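社区共用厨房与营养膳食推广项目中期进展报告

提交单位:Comumum社区服务中心
报送对象:Prarkis基金会项目管理部
项目负责人:Qistina Pillai
报告期:项目启动至十月底

一、报告期总体情况

本项目由Prarkis基金会资助,在Nirnberg片区实施,目标是通过改造并开放社区共用厨房,为独居老人、双职工家庭及新迁入居民提供就近的备餐场所和膳食指导。报告期内,项目按照资助协议所附的实施计划推进,厨房改造一期已经完工并投入试运行,膳食课程进入第二轮,居民登记工作持续开展。二期改造因材料供应原因有所延后,具体情况见本报告第五部分。

截至十月底,项目累计登记居民560人,其中老年居民所占比例最高,与立项时的需求调查结果基本一致。登记信息由片区服务站统一保管,仅用于课程通知、过敏史核对和紧急联络。部分居民在登记时提出希望延长晚间开放时间,我中心已将此项意见列入下一阶段的调整内容。

二、厨房改造与设施配置

一期改造的范围包括主操作间、洗涤区和储藏间。原有场地为片区旧食堂的后厨,给排水管线老化较为严重,施工初期发现两处暗管渗漏,改造方案因此作了局部调整,将洗涤区由北墙移至靠窗一侧。调整后的方案已报贵会项目管理部备案,所增费用在不可预见费项下列支,未突破一期总预算。

电气部分重新布线,操作间与储藏间分路控制,各插座回路均加装漏电保护装置。燃气管道未作改动,只更换了阀门和报警器。通风系统由Bach工程公司承包安装,试运行期间有居民反映排风噪声偏大,施工方已加装减振垫,目前噪声水平可以接受,后续仍将跟踪。

储藏间实行分区管理,干货、调味品和清洁用品分架存放,清洁用品单独上锁。冷藏设备共三台,温度每日早晚各记录一次,记录表挂于设备侧面,由当日值班人员签字。报告期内有一台冷藏柜温控失灵,发现后当天停用并报修,柜内食材按规定作废弃处理,未发生食品安全问题。

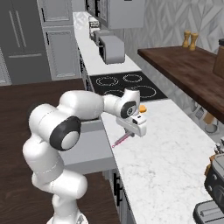 操作台面的选材是一期改造中讨论时间较长的一项内容。立项时的预算按普通不锈钢台面测算,征求意见阶段,参加过试课的居民多数倾向于石质台面,理由是揉面、擀皮时手感较好,冬季课程中面点所占比重也较大。我中心比较了几种材料的采购价格、接缝处理方式和日常养护要求,最终确定主操作台采用大理石台面,洗涤区仍使用不锈钢。图中的台面即为大理石材质。需要说明的是,大理石对酸性物质较为敏感,醋、柠檬汁和番茄类汤汁滴落后应及时擦净。我中心据此在使用守则中增加了相应条款,要求切配酸性食材时一律使用砧板,课后由值班人员检查台面,并定期做一次封护处理。封护剂选用可接触食品的品种,采购时须留存合格证明。

三、膳食课程开展情况

膳食课程分为基础班、老年膳食班和亲子班三类,每班每期授课10次,每次课时为70分钟。基础班以家常菜的少油少盐做法为主,兼顾食材采购与保存知识;老年膳食班着重讲解软食制作、蛋白质补充和慢性病患者的饮食注意事项;亲子班面向学龄儿童及其家长,内容以认识食材、简单拌制和餐桌卫生为主,不安排儿童使用明火和刀具。

第一轮课程已全部结束。从课后问卷看,居民对授课内容的实用性评价较高,意见主要集中在两个方面:一是老年膳食班讲解速度偏快,部分学员来不及记录;二是讲义字号偏小。第二轮课程已作相应改进,讲义改为大字版,每次课末留出时间供学员提问,并将当日菜谱张贴于操作间入口处,学员可自行抄录。

食材采购实行定点供应和当日验收制度。叶菜、豆制品和鲜肉于上课当日早晨送达,由授课教师与值班人员共同验收,不合格者当场退回。报告期内共发生退货三次,均为叶菜萎蔫。供应商已更换运输筐,并提前了装车时间,此后未再出现类似情况。

四、开放使用与日常管理

课程以外的时段,厨房面向已登记居民预约开放。预约以家庭为单位,每次使用时间不超过两小时,使用结束后须自行清洁台面、灶具和水槽,经值班人员确认后离场。试运行初期,周转较为紧张,上一家庭清洁未毕而下一家庭已到场的情况时有发生。自第二个月起,我中心在前后两个预约之间增设间隔时段,秩序明显好转。

晚间六时以后是预约最集中的时段,使用者以双职工家庭为主;上午时段则多为老年居民,常有邻里结伴前来。值班人员反映,部分老年居民来厨房的目的并不限于备餐,也包括与邻居见面、交换做法。我中心认为这与项目促进邻里往来的目标相符,已在入口处增设座椅和一张长桌,供等候和用餐使用。

安全管理方面,所有首次使用者须先参加安全说明,内容包括燃气阀门的开闭、灭火毯的取用、烫伤的初步处理和紧急联络方式。报告期内发生轻微烫伤一起,值班人员即时作了处理,当事居民无需就医。事后在灶台旁增设了隔热手套挂架,并在安全说明中补充了取放热锅的内容。

五、经费使用与存在的问题

报告期内经费支出总体符合预算安排,改造工程支出占比最大,其次为课程食材和教师课酬。宣传费用支出低于预期,主要是由于登记居民多经邻里介绍而来,印刷品用量较少。结余部分拟申请调剂至晚间值班补贴,调剂申请将另行报送。

目前存在的主要问题有以下几项。

其一,二期改造进度滞后。二期内容为无障碍操作区和室外坡道,其中可升降操作台的供货周期长于合同约定,预计较原计划推迟约40天。我中心已要求供货方提交书面说明,并先行安排坡道施工,以减少对整体进度的影响。

其二,晚间值班力量不足。现有值班人员多在白天有空,晚间排班困难,延长开放时间的意见暂时无法落实。

其三,男性居民参与比例偏低,老年膳食班中尤为明显。据登记时了解的情况,独居男性老人恰是备餐困难较为突出的群体,现有的课程时间和宣传方式对其吸引力有限。

其四,部分居民对过敏信息登记重视不够,存在漏填现象。我中心已安排服务站逐户补充核对,在核对完成前,课程中凡使用花生、虾蟹等食材的,均于课前一日另行通知。

六、下一阶段工作安排

下一阶段将着重完成二期改造,无障碍操作区验收合格后即纳入预约系统,优先安排行动不便的居民使用。课程方面,拟在老年膳食班之外试开一个面向独居男性老人的小班,每班人数从严控制,以一人份餐食的采购和制作为主要内容。授课教师已初步确定,教案正在编写。

预约系统将增加电话预约渠道,由服务站代为录入,方便不使用智能手机的居民。使用守则将在征求意见后重新印发,台面养护、冷藏柜使用和垃圾分类等条款一并修订。待值班补贴调剂获批后,晚间开放时间拟先行延长一小时,试行一个月后再行评估。

以上报告如有需补充说明之处,请与项目负责人Qistina Pillai联系。经费支出明细表、课程安排表和问卷汇总表随本报告一并报送。

Comumum社区服务中心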